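Ticket 466, Telada cell, simulation model
Opened 2022-11-20
Status: pending retest

Arm stops above the table on the pick approach, fault 31. Repeats on every run since the Ren scene update. Gripper does not descend. Joint limits checked, no violation logged. 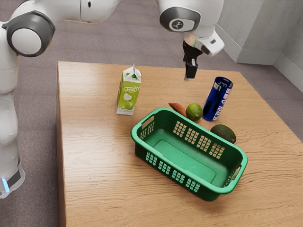 Sim view at stop, gripper over the gap between carton and blue can.

Cause: tool offset reset to default on import. Restored to 163 mm, approach speed left at 800. Basket pose unchanged.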